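Felt on the Kitchen Table, and Why I'm Hooked

2019-08-31

I held out against table mats for years. They looked fussy to me, and the woven ones we had collected crumbs in every little gap. Then I bought a square of thick gray felt at the summer market in Horkville, put it down under the fruit bowl, and by June I was cutting more of them for every surface in the house!

Felt is wonderful stuff on a smooth table. It's quiet, for one thing. Plates go down without that clack (my breakfasts are early and the bedroom is right next door), and a stoneware bowl with a rough foot can't leave those fine gray scratches that show up so badly on white. It also keeps round vegetables where you put them. Peppers, tomatoes, a lemon you mean to get to later: on a bare glossy table they wander, on felt they sit.

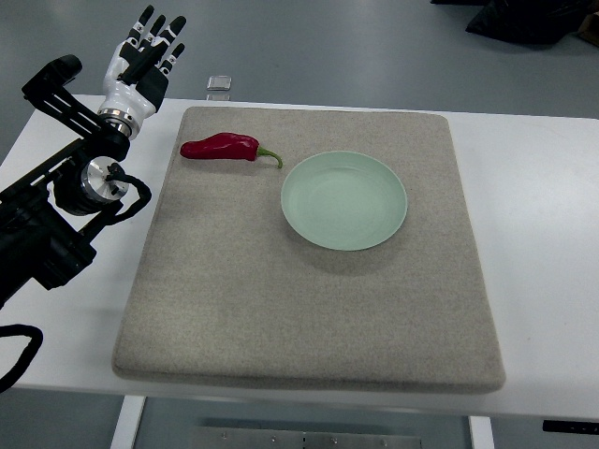 I like to keep one pad as a landing spot while I'm getting dinner together. Whatever I'm about to use goes there with the plate it's headed for, and the rest of the table stays free for the messy part. It's such a small thing, but I've stopped losing the garlic under the mail.

Cutting your own is easy. Buy felt that's stiff enough to hold its shape when you pick it up by a corner. Mark the back with chalk and a metal ruler, then cut with a fresh blade in 2 or 3 light passes. Scissors chew the edge. No hemming, no glue, done! Mine came out of a remnant from Asholm, and I got 6 pads from it with a strip left over that now lives under the toaster.

Cleaning is where people get nervous. Crumbs come off with a dry brush, or just shake the pad out the back door. For a splash of sauce, lift what you can with a spoon, then dab with cool water and a drop of dish soap. Don't rub, it'll pill. Dry it flat. Wool felt in a hot wash will shrink (I have a very nice coaster that used to be a placemat).

Two cautions. Felt holds moisture, so lift the pads now and then and let the table dry underneath. And a pan straight off the burner belongs on a trivet, especially if your felt is polyester, which can melt.

White tables do show every speck, so while the pads are up I go over the whole top with a barely damp microfiber cloth and then a dry one, working in long strokes toward the front edge. Do the legs too. They pick up more splashes than you'd think, mostly at shin height.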